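Laundry Sorting Attendant, Evening Shift
Kiturance Linen Services, Dustham plant
Posted August 29, 2018

Kiturance processes bed and table linen for hotels and care homes. The Dustham plant is filling 2 attendant positions on the evening shift. Both are permanent, part-time and paid hourly.

Duties

Receive carts at the intake dock and check the tag against the delivery sheet. Separate linen by customer, item type and soil level. Remove foreign objects and log them. Inspect finished sheets under the table lamps and set aside any with tears, stains or failed hems. Enter reject totals in the Wasis stock system before the end of shift.

Small items such as napkins and pillowcases are moved between stations in plastic bins with handle openings. Bins are not to be stacked on a table while a sheet is being inspected.

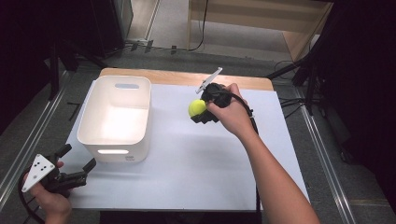 Requirements

Able to stand for a full shift and lift 77 pounds with a second person. Able to read printed tags in English. Previous laundry work is useful but not required. New hires complete 6 paid training shifts, with a short written check on chemical labels at the end.

Terms

Work shoes are supplied. Gloves are replaced on request. A $100 attendance payment is made in December to staff with no unexcused absences.

How to apply

Send a resume or a completed application form to Consuelo Bañuelos, Plant Office, Kiturance, Dustham. Forms are also available at the Soomro Street gate. State your earliest start date and any evenings you cannot work.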